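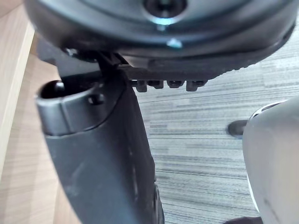 kuditz_fan wrote:
Has anyone else fallen hard for repairing old record players? I picked up a Brullent belt drive at a yard sale in March and I've been hooked ever since! What gets me is how much good design hides in places you never look, like the little ribbed texture running along a dark rim, the kind your thumb finds before your eyes do. Anyway, mine ran slow, so I put on a new belt and now side one of everything sounds like a party. What should I learn next?

Fastitz23 wrote:
Welcome to the club! Learn cartridge alignment. Print a protractor and take your time, it's so worth it.

oldgroove wrote:
Disagree. Bearing oil first. Alignment on a dry bearing is a waste of an evening.

Fastitz23 wrote:
A Brullent bearing can go decades without attention. I have 200 records and one has never skipped on mine.

oldgroove wrote:
And I have 3,000, so there :) One drop of oil, spin it by hand, wipe off the extra.

B. Langlois wrote:
Do both, they're both fun! Check the headshell wires too, the Courtois ones get brittle.

kuditz_fan wrote:
Ordered oil and a protractor. Can't wait for the mail!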